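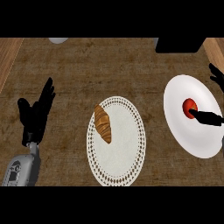 How often should the fixed ladder and roof walkway at a small depot be inspected?
Every six months by a competent person, with a short look-over before each use. The six-monthly check is recorded on the sheet below.

We use cookies to remember your settings. Accept all | Manage choices

FIXED LADDER AND ROOF WALKWAY: INSPECTION CHECKLIST
Site: Ramalho depot, north building
Inspected by: Inês Meireles
Reviewed by: Precious Jacobs
Month: June
Sheet ref: 1744
Mark each item OK, MONITOR or FAIL.

1. Stiles straight, no dents or cracks. OK
2. Rungs secure at both ends. MONITOR
Comment: rung 19 turns slightly under hand pressure. Weld not cracked. Check again at next inspection.
3. Wall brackets and anchor bolts tight. FAIL
Comment: 2 bolts loose on the lowest bracket. Ladder tagged out at 10.40. Bolts to be replaced, not retightened, as the threads are worn.
4. Safety hoops complete, no sharp edges. OK
5. Gate at top closes by itself. OK
Comment: spring is stiff. Greased during visit.
6. Walkway panels flat and clipped down. OK
7. Walkway surface free of moss and standing water. MONITOR
Comment: moss along the gutter side, mostly under the plane tree. Clean before autumn.
8. Guard rail height and fixing. OK
9. Warning signs readable from ground level. FAIL
Comment: sign faded. Replacement ordered from Skirkaris.
10. Base area clear of stored goods. OK
Comment: pallets were here at the last inspection. Yellow line has since been painted.

Overall result: NOT FIT FOR USE until item 3 is closed.
Item 9 may be closed separately. Access for gutter work is by mobile platform in the meantime, booked through Irari.
Return the signed sheet to the site office. Keep the previous sheet in the same folder.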